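The woman who tunes the pianos of Salian

She will not have her name in print. "I've got enough customers," she says, "and half of them would call to argue." So she is the tuner, which is what the town calls her anyway.

She learned the trade at Vovimance, back when the company still made uprights, and left when it switched to patio heaters. The town of Salian had a tuner already. He retired the following September and sold her his tools, his van and his opinions, and she says the van was the first to go.

I asked what people get wrong about their pianos.

"They put them next to the radiator. Then they put a plant on top and water the plant." She takes a moment over this. "I've had a man tell me his piano was out of tune on account of his daughter's playing. I said sir, if that were possible I'd be rich."

A tuning costs $120 and takes her the better part of a morning. She wants the dishwasher off and the dog somewhere else. She does it by ear from a single fork and has tried the phone apps, including one called Clavico that a customer pressed on her. "It's fine. It's very sure of itself. It told me a refrigerator was an E flat."

Was it?

"Near enough. I was annoyed."

We talked at her kitchen table, where she had promised coffee and then forgotten to make it.

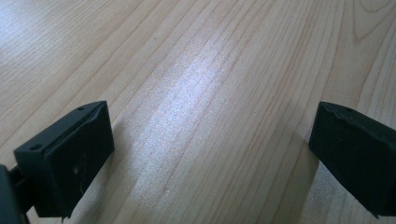
On saying no

There are pianos she won't touch. The church hall has one she calls "the furniture." An old Zustness spinet across town was bought for nothing, moved at great expense, and has a cracked pin block that would cost $3,161 to put right, by her own written estimate. The owners have framed the estimate.

"People think a free piano is free," she says. "You can't give them away now. I get two calls a week asking if I know somebody who'd love it. I always say yes, you, until this morning."

Does she play?

"Badly. I know one waltz and the first half of another. I play them when I finish a job, so the customer can hear what they paid for, and they're usually too polite to ask for the rest."

She has no plans to stop, though her left shoulder has been making suggestions. The phone rang while I was putting on my coat. It was the man with the plant.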